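Loose brick sort, Farnard lot - working notes

Lot weighed in at 241 g after the paper and broken rubber bands came out. Small lot, but mixed: basic bricks, part of a construction set, a few vehicles that are not brick-built at all. The Jotura loan list has it as a single item, "bricks, assorted," which is how it got to us unsorted.

Purpose of this session was to settle the sort order before the big lots arrive. Last time (November) we sorted by color first and had to redo it by size. Color is quick to do by eye and nearly useless afterward. People who borrow bricks ask for plates, wheels, and windows.

Procedure as run:

Spread everything on the bare table, no cloth. A cloth stops small parts rolling but catches on studs and pulls pieces off the built models.

Anything built stays built for the first pass. Vehicles first, then stacks, then singles.

Short stacks get separated only when both parts have been looked at for teeth marks and split corners. A split often shows at the side wall near the bottom and closes up once the brick is seated on something, so check again after separating.

One open bin on the table at a time. With two bins out, parts end up in the wrong one and the error is not found until count. 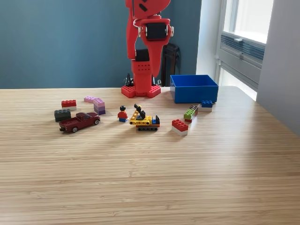
Excavator and short stacks out on the table, bin empty.

The excavator is the one model I would keep assembled for lending. Tracks are the weak point on these. They stiffen with age and then crack at the link when pulled over the wheel, so I would leave them on during the wash and dry the model on its side, on a towel, overnight.

The blue bin is adequate. Low wall, open top, easy to reach into. It does not stack with the Psarras trays, whose rims are wider, and that matters for the shelf but not for the table. Left it in use.

Table surface is fine for this work. Fine-grained, light in color, dark parts show up well on it. Tan and pale yellow parts do not. For lots with a lot of tan I will put down a sheet of gray card and live with the rolling. 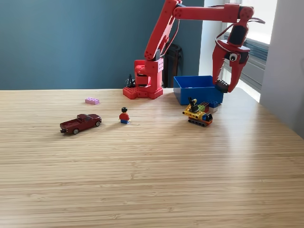
Efthymia Margaritis: I would still wash before the sort, whatever the order after that. Dusty bricks hide the scratches, and you end up handling everything twice when a batch comes back from the wash with faults you missed. Net bag, lukewarm water, a drop of dish soap. Keep the stickers out of it.

Noted. My objection is drying space. A washed lot needs the whole rack for a day, and an unsorted lot takes up the rack with parts that will be thrown out anyway. Compromise for the next lot: quick discard pass, then wash, then the real sort.
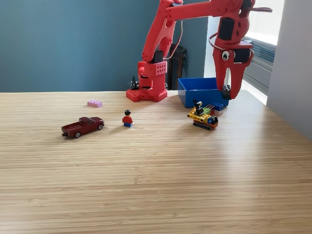

Iltby, 07/06/2026

Wrote up the bin labels. Text is 12 point, black on white, part name first and color last if color appears at all. Labels go on the short end. The old ones were on the long side and faced the wall once the bins were shelved.

Wash water held at 21 degrees C for the test batch. No change in the parts that I can see. Could go warmer, but there is no reason to with soap in it. Printed parts kept separate and wiped by hand.

Clutch check: press two bricks together, hold by the top one, shake once. If the lower one drops, the pair goes in the worn box and each is tried against a new brick to find out which is at fault. Usually it is the older of the two. 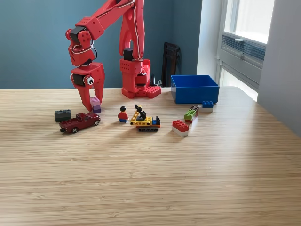

Category list needs a line for things that arrive with bricks and are not bricks. So far these have gone in "misc," which is where parts go to be lost. Die-cast vehicles are the main case. The dark red pickup is typical: glossy body, chrome bumper, metal hubs or something finished to look like metal, and none of it should go in the net bag with the bricks. Wipe, dry, vehicle drawer. Minifigures get their own line as well, hair and hats kept with the figure. A pair like the light pink on purple is ordinary stock and follows the stack rule.

Open items:

- gray card, large sheet
- second net bag, finer mesh, for studs and small plates
- ask whether Psarras trays come in a narrower rim
- worn box is full - decide on discard or craft use
- retest the wash-first order on the next lot and log the drying time

Jotura workshop notes, Iltby - Contact - Copyright Jotura - Back to top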